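Cernix 双夹爪叠衣数据集:数据说明

版本 0.3,3 月更新

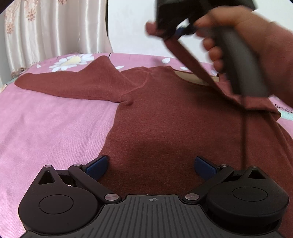 Cernix 收录用手持夹爪采集的衣物折叠示范,用来研究一个比较窄的问题:双臂策略在柔性物体上失败,有多少是因为两只夹爪的分工没有学对。每段示范由一名操作者双手各持一只夹爪完成,不经过遥操作,也不需要机器人在场。我们把一段折叠切成若干阶段,按阶段标注每只夹爪的角色。以铺在粉色床罩上的这件砖红色圆领毛衣为例,一只夹爪夹着右袖往上提,标为“主动”;另一只张开两指,停在衣身下部上方,标为“待命”。左袖平放在床罩上,沿自身折回,这类初始形态记录在 layout 字段里。

一、数据规模

全部示范 2581 段,其中训练集 1881 段,验证集和测试集合计 700 段。测试集里的房间都没有在训练集中出现过。衣物共 71 件,以毛衣、长袖 T 恤和衬衫为主,裤子较少,没有袜子和内衣。

二、目录结构

episodes/ 每段示范一个子目录,内含左右两路视频、两路位姿和夹爪开合度
labels/ 阶段边界与角色标注,每段一个 JSON 文件
garments.csv 衣物编号、类别、主色、面料手感(人工填写)
splits/ 训练、验证、测试划分
tools/ 读取脚本和可视化脚本

左右两路数据各自带时间戳,读取脚本会按左路对齐。如果自己写读取代码,请先看 tools/align.py,不要直接按帧号配对。

三、字段说明

layout:衣物初始形态,取值为 flat(平铺)、sleeve_folded(袖子有折回)、crumpled(成团)。一件衣服只要有一只袖子折回,就记为 sleeve_folded。
role_left、role_right:夹爪角色,取值为 active(主动)、hold(按住或夹持不动)、idle(待命)。
phase:阶段编号,从 0 开始。阶段边界定在任一夹爪角色改变的时刻。
aperture:夹爪开合度,归一化到 0 至 1,1 为全开。
surface:承托面,取值为 bed、table、floor、other。

待命和按住的区分是标注中分歧最多的地方。我们的规则是看指尖垫有没有接触布料:接触就是 hold,悬在上方就是 idle。画面模糊、判断不了的时候看开合度曲线,仍然判断不了的填 unknown,训练时默认跳过。

四、采集与标注

采集由 Sibel Ekinci 和 Oğuzhan Saraç 负责,地点是普通住宅的卧室和客厅。我们没有统一更换床品,也没有统一灯光。带花纹的床罩、颜色和衣物接近的沙发垫都保留了下来。操作者拿到的要求只有两条:动作尽量连贯;夹空了就重新夹,不要停下来重录。因此数据里有不少补夹动作,标注中记为 regrasp。

标注由 Aslı Toprak 和 Saadet Baysal 完成,每段先由一人标注,再由另一人复核。有 516 段因阶段边界不一致重新标过,名单在 labels/relabeled.txt 中,想研究标注噪声的可以直接用。

五、基线方法与结果

基线代码由 İlker Değirmenci 维护,共两个模型。

Pastel:两路图像和位姿一起输入,直接预测双臂动作序列,不使用角色标注。
Barbu:骨干网络与 Pastel 相同,多一个角色预测头,先预测两只夹爪的角色,再以此为条件预测动作。

在测试集上,Barbu 的动作误差低于 Pastel,差距集中在袖子阶段。折下摆时两者差别很小。我们的解释是,折下摆时两只夹爪动作近似对称,角色信息用处不大;提袖子时一只动、一只等,Pastel 容易让待命的那只提前下去夹。把角色标签随机打乱后重新训练,Barbu 的优势消失,这一组对照的配置在 configs/shuffle_role.yaml。

以上都是离线指标。实机实验在 Rutstead 双臂平台上做过一轮,只测了平铺的毛衣和长袖 T 恤,Barbu 提前夹取的情况较少,但两个模型都会把厚毛衣的袖子夹滑。次数不多,暂不报告成功率。

六、已知问题

1. 快速提拉时手和夹爪会有运动模糊,这些帧的位姿误差偏大。pose_conf 低于 0.4 的帧建议不用。
2. 一只夹爪有时会进入另一只的视野,连同操作者的手和前臂。训练时没有遮掉,换到机械臂上会有外观差异。我们试过用分割模型抹去手部,结果没有改善,相关代码已删。
3. 面料手感由标注者凭视频填写,没有实物测量,不要当作物理参数使用。
4. crumpled 类在测试集中偏少,单独报告该类结果时请注明段数。
5. 0.2 版的 aperture 左右写反了,0.3 版已修正。用旧版训练过的模型需要重新训练。

七、使用限制

数据仅供研究使用。视频里可能出现住户的私人物品,请不要尝试识别住户身份或住址。发现需要删除的内容,请在仓库中提交 issue,写明段编号即可,不要附截图。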